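ミルティエ市ヒロウ地区における貨物線跡地の暫定利用に関する調査報告書

地域計画演習 第2班
班員　シェンギュル・アヴジュ、セルピル・アイドアン、カン・グァンホ
指導教員　ネルミン・アクソイ

要旨
本報告書は、ミルティエ市ヒロウ地区を通る旧貨物線の跡地について、本格整備に先立つ暫定利用の状況と住民の意向を調査し、今後の検討課題を整理したものである。調査は現地踏査、住民への質問紙調査、関係者への聞き取りの三つの方法により実施した。
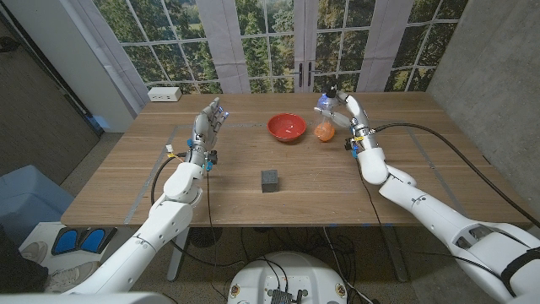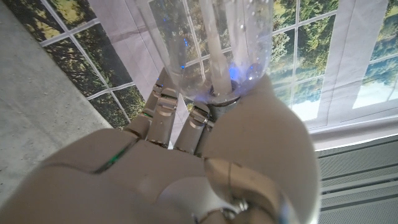

貨物線跡地は現在どのような状態にあり、誰が管理しているのか。
跡地は軌道が撤去された後の砕石敷きの帯状地で、用地の所有者はミルティエ市である。日常の管理は市の道路公園課が担当し、旧ドゥルスン踏切から南側の区間については、草刈りと清掃に限りヒロウ地区自治会へ委託されている。

1　調査の背景

ヒロウ地区はミルティエ市の東部に位置し、人口は3687人である。かつては地区の中央を貨物線が南北に通り、沿線には製粉所や木材置場が並んでいた。貨物輸送が終了した後、軌道は順次撤去され、用地は市に移管された。製粉所の建物は現在も北端に残っているが、使用されていない。

市は用地の取得後、跡地を歩行者と自転車のための緑道として整備する方針を示した。ただし、北端の旧製粉所前で計画道路と交差することから、道路側の線形が確定するまで本格的な工事に着手できない状態が続いている。この間、市は跡地の一部を暫定的に開放し、簡易な舗装を施した通路と休憩用の空地を設けた。

暫定開放された区間は、ドゥルスン通りとの交差部から地区センター裏手までの500メートルである。これより北側は仮設の柵で閉鎖されており、立ち入ることはできない。開放区間と閉鎖区間の境界には市の掲示板が置かれているものの、掲示の内容は開放時のまま更新されておらず、計画の現状を知る手段としては十分に機能していない。

当班は、暫定的な開放が長期化していることに着目した。暫定利用は本来、短期間で終了することを前提とした最低限の整備にとどまる。しかし、期間が延びるにつれて通路は日常の動線に組み込まれ、住民の側では恒久的な施設に近いものとして受け止められている可能性がある。その実態を把握することが本調査の出発点である。

2　調査の目的

本調査の目的は次のとおりである。

（1）暫定開放区間の利用実態を、通行の目的および時間帯の面から把握すること。
（2）跡地の将来像に対する住民の意向を把握すること。
（3）本格整備までの期間に講じることのできる改善策を検討すること。

なお、計画道路の線形の妥当性および市の用地取得の経緯は、本調査の対象としない。これらについては演習の第1班が別に報告する予定である。

3　調査の方法

3.1　現地踏査
現地踏査は1月に実施した。平日と休日の双方を含むよう日程を組み、朝の通学時間帯、昼、日没後の三つの時間帯に通路を歩いて、路面の状態、照明、段差、見通し、周辺道路との接続を記録した。記録には指導教員が作成した様式を用い、班員が別々に記入したものを後日突き合わせた。判断が分かれた項目は再度現地で確認している。

降雪後の踏査も予定していたが、期間中にまとまった積雪がなく、実施できなかった。冬期の路面状況に関する記述は、主として聞き取りに基づいている。

3.2　質問紙調査
質問紙は地区センターの窓口と、ドゥルスン通りの食料品店の協力を得て配布した。回収は同じ場所に設置した回収箱による。有効回答は80件であった。設問は、通路の利用頻度、利用の目的、不安または不便を感じる点、将来の整備に望む内容の四項目とし、末尾に自由記述欄を設けた。

回答者の年齢構成は地区全体に比べて高齢層に偏っている。配布場所を二か所に限ったことが影響していると考えられ、通学で通路を使う生徒の意見は十分に反映されていない。

3.3　聞き取り
聞き取りは、市道路公園課の担当者、ヒロウ地区自治会のハジェル・アテシュ会長、および沿線で自転車修理業を営むジヴァシエ商会に対して行った。市とジヴァシエ商会には対面で、自治会長には電話で実施し、要約を作成した後に各対象者の確認を受けた。

4　調査の結果

4.1　利用実態
質問紙調査では、通路を週に一度以上利用するとした回答が過半を占めた。利用の目的として最も多く挙げられたのは買物であり、散歩、通院がこれに続いた。地区センターに隣接する診療所への経路として、ドゥルスン通りの歩道よりも通路を選ぶという回答が目立つ。その理由には、車両の通行がないことと、勾配が緩いことが挙げられている。貨物線の用地であったため縦断勾配は全区間を通じて小さく、この点は現地踏査でも確認された。

時間帯では、朝と夕方の利用が多く、日没後の利用は限られていた。自由記述欄には、冬の間は夕方の買物を早めに済ませるようにしているとの記述や、帰りだけはドゥルスン通りに迂回するとの記述があった。

4.2　路面および段差
暫定舗装は砕石の上に薄く敷かれたもので、縁の部分から崩れが生じている。特に地区センター裏手の出入口付近では、既設歩道との間に段差があり、車いすや歩行器の利用者が自力で越えることは難しいと判断した。木製の板を渡した応急の処置がとられていたが、板は固定されておらず、踏むと動く状態であった。

水はけについては、通路西側の側溝が落葉で塞がれている箇所があった。自治会長によれば、雨の後には通路の中央まで水がたまり、気温が下がると翌朝に凍結する。側溝は自治会への委託範囲に含まれておらず、清掃を誰が行うかは委託時の協議で明確にされていなかったとのことである。

4.3　照明
開放区間の照明は、隣接する道路や建物からの漏れ光に依存している。通路専用の照明は設置されていない。旧踏切の周辺は道路照明により比較的明るい一方、木材置場跡の塀に沿う区間は日没後に足元が見えにくくなる。質問紙調査においても、不安または不便を感じる点として照明の不足を挙げた回答が最も多かった。

市の担当者からは、暫定施設に電源を引き込むことは費用の面から難しいが、太陽電池式の低い照明であれば検討の余地があるとの見解が示された。もっとも、沿線の住宅には寝室が通路側に面しているものがあり、照度と設置位置は居住者との協議を要する。

4.4　将来の整備に対する意向
将来の整備については、現在の通路を北側まで延長することを望む意見が多数を占めた。延長が実現すれば、旧製粉所の北にある学校まで車道を通らずに到達できるようになる。他方、少数ではあるが、北側区間を駐車場として利用すべきであるとの意見もみられた。これはドゥルスン通りの路上駐車が店舗の搬入を妨げていることへの懸念に基づくものである。

植栽に関しては意見が分かれた。木陰を求める記述がある一方、落葉の処理と見通しの悪化を懸念する記述も同程度にみられた。ベンチの設置には概ね賛成が得られたものの、設置位置を住宅から離すことを条件とする回答があった。

ジヴァシエ商会からは、自転車と歩行者の動線が区分されていないことについて指摘があった。同商会の店先は通路の出入口に面しており、速度を落とさずに進入する自転車と歩行者が接触しそうになる場面が見受けられるという。本格整備の設計では幅員を二つに分ける案が検討されているが、暫定の期間中にも路面表示程度の対応を望むとの意見であった。

4.5　情報提供
計画の進捗を知っていると答えた者は少なかった。市は広報紙と庁舎の掲示により情報を提供しているとするが、住民の多くは地区センターの掲示または近隣との会話から情報を得ている。自由記述欄には、通路がいつまで使えるのか分からないとの記述が複数あり、現在の開放が打ち切られることへの不安がうかがわれた。

5　考察

暫定開放区間は、通院や買物の経路として地区の生活に定着している。当初の想定よりも長く使用されている以上、路面と出入口の安全については、暫定施設であることを理由に対応を先送りすべきではないと考える。とりわけ地区センター裏手の段差は、診療所への経路上にあり、影響を受ける利用者が多い。

側溝の問題は、工事を伴わずに改善できる余地が大きい。現行の委託の範囲に側溝清掃を加えるか、市の直営作業に含めるかを定めれば、冬期の凍結は相当程度軽減されると見込まれる。自治会の側では作業者の高齢化が進んでおり、委託範囲の拡大には慎重な意見もあるため、当班としては市の直営作業に含める案が現実的であると判断した。

照明については、居住者との協議に時間を要することから、まず塀に沿う区間に限定した試験設置を行い、その結果を踏まえて範囲を決定する方法が考えられる。試験の時期は日没の早い季節に合わせることが望ましい。

駐車場としての利用を求める意見は少数であったが、搬入車両の問題そのものは現に存在する。緑道計画の中で解決することは難しく、ドゥルスン通りの停車区画の見直しとして別途検討されるべき事項である。

6　提案

以上を踏まえ、当班は次の事項を提案する。

（1）地区センター裏手の出入口に、固定式の斜路を設置すること。
（2）通路西側の側溝清掃を市の直営作業に位置付け、落葉期に実施すること。
（3）木材置場跡の塀に沿う区間において、太陽電池式照明の試験設置を行うこと。
（4）通路の各出入口に、自転車の徐行を求める路面表示を設けること。
（5）境界部の掲示板の内容を更新し、地区センター内にも同一の掲示を行うこと。

このうち（5）は、費用をほとんど要しない。提案の概要を市の担当者に示したところ、掲示板の更新は年度内に対応が可能であるとの回答を得た。（1）については、既設歩道の所管が同じ課の別の係にあり、内部での調整が必要になるとのことである。

7　調査の限界と今後の課題

質問紙調査の回答者に偏りがあること、積雪時の踏査を実施できなかったことは既に述べた。このほか、通行量の計測を行っていないため、利用の多寡に関する記述は回答者の申告に依拠している。北側の閉鎖区間については柵の外からの観察にとどまり、路盤の状態や橋台の残存状況は確認していない。

今後は、学校の協力を得て生徒を対象とする補足調査を行うとともに、計画道路の線形に関する第1班の報告と照合し、延長区間の接続位置を検討する必要がある。質問紙の様式は次年度の演習でも利用できるよう、集計表とともに学科の資料室に保管した。

8　役割分担

現地踏査は班員全員で実施した。質問紙の設計と集計はアイドアン、聞き取りの実施と要約の作成はアヴジュ、図面の作成および法令と市の計画書の確認はカンが担当した。報告書の執筆は各章を分担し、全体の調整をアヴジュが行った。

謝辞

調査の実施にあたり、ミルティエ市道路公園課、ヒロウ地区自治会、ジヴァシエ商会、ならびに質問紙にご回答いただいた住民の皆様にご協力をいただいた。指導教員のネルミン・アクソイ先生には、調査設計の段階から多くの助言をいただいた。ここに記して感謝の意を表する。

付属資料
資料A　質問紙の様式
資料B　現地踏査記録票
資料C　聞き取りの要約（各対象者の確認済み）
資料D　開放区間の平面図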